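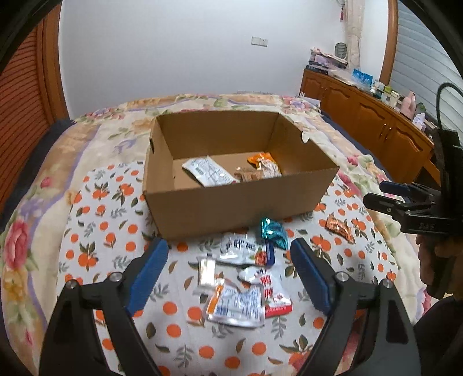 The Darko salt mine opens its lower level to the public once a year, and the town of Prarkitz behaves as if this were the moon landing. I booked in March, which was necessary according to the website and turned out to be wildly unnecessary, as the 10 a.m. tour left with nine empty seats on the bus. The guesthouse was also booked in March. It was clean and quiet, and it had a bedspread with big pink and red roses running around the border and what look like little oranges in the middle, as though two different quilts had been arguing. The kitchen closes at seven, so dinner the night before was a small pile of snack packets on top of the oranges. I mention it for anyone planning the same trip. Eat before you check in, or shop before you check in.

Open day was Monday, August 27, 2018. Who holds an open day on a Monday? The woman at the ticket window told me it was always a Monday and seemed to feel that settled it. Tickets are 15 dollars, parking is another 6, and a helmet is included. The brochure promises "a journey to the heart of the mountain, breathing the purest air on the continent." I have read that sentence, or one very like it, at three other salt mines.

You start in a yard with a film. The film lasts too long and is mostly drone footage of the hills, with a man's voice telling you that salt was once worth more than gold. I have never seen a source for this and the film didn't offer one. A boy in front of me asked his mother why people didn't just dig up salt then, if it was worth more than gold, and she said they did, that's what the mine is. I thought he still had a point.

Then the bus, then a wait, then the cage. Our guide was Dean Rudd, who worked the lower level until production stopped and who was easily the best thing about the day. He carries a stick and taps things with it. He told us the level is 800 feet down and that the cage takes less time than people expect, and both of those I'm willing to believe. He was less comfortable with the official script. When we got to the part about the healing air he read it off a card, put the card back in his pocket and asked if anyone wanted to see the pumps.

I did want to see the pumps. They were built by a firm called Coller, and one of them still runs to keep the bottom galleries from flooding. It makes a noise like someone dragging a chair across a floor, over and over. Rudd spoke for a good while about seals. Half the group drifted off to take pictures of the illuminated chapel, where the lights change from purple to green and back. The chapel is newer than my car. A plaque says it was "inspired by the faith of generations of miners," and I asked Rudd if the miners had had a chapel down there. He said they'd had a bench.

The bench is still there, by the way, past the chapel on the left. There's no sign on it. The wood is worn down in the middle and there are initials cut in the back, and I spent longer with it than with anything that had a spotlight.

After that comes the therapy gallery. You sit in a reclining chair in a blue room and breathe. The panel on the wall says 2,589 guests "reported an improvement" last season. An improvement in what? Reported to whom? I asked the attendant, who was pleasant and gave me a leaflet with the same number on it. My knees felt the same on the way out as on the way in, though I'll allow that a short sit in a chair isn't much of a trial. The man next to me slept through the whole thing and was delighted. If they sold it as a nap I would have no complaint.

Lunch is in the old canteen, now called the Zotby Kitchen. The soup was good and too salty, and I'm fairly sure the second part was deliberate. The bread was excellent. Go early if you want a table by the window, because the second tour comes up just as the first is sitting down and whoever planned the day has not noticed this, or has noticed and doesn't eat there.

The shop sells salt. It sells salt lamps, salt soap, salt chocolate and a bag of plain coarse salt with a ribbon on it. I turned the bag over and read the label, and the salt is packed somewhere else entirely, from a source the label doesn't name. When I pointed this out at the register I was told the mine is a museum now and can't sell what it doesn't dig. Fair enough, but then I'd take the picture of the mine off the front of the bag.

Would I go again? For the pumps and for Rudd, probably, if he's still doing it. The lower level itself is a real place and it's impressive in the parts they haven't lit. It's cold, so bring a proper jacket; the ponchos they hand out are thin. Shoes with grip matter on the ramp after the chapel, where a woman ahead of me slid a good way and was very cheerful about it. Small children will be bored by the film and thrilled by the cage.

The last bus back to the parking lot leaves at four. The sign in the yard says four-thirty. Go by the driver.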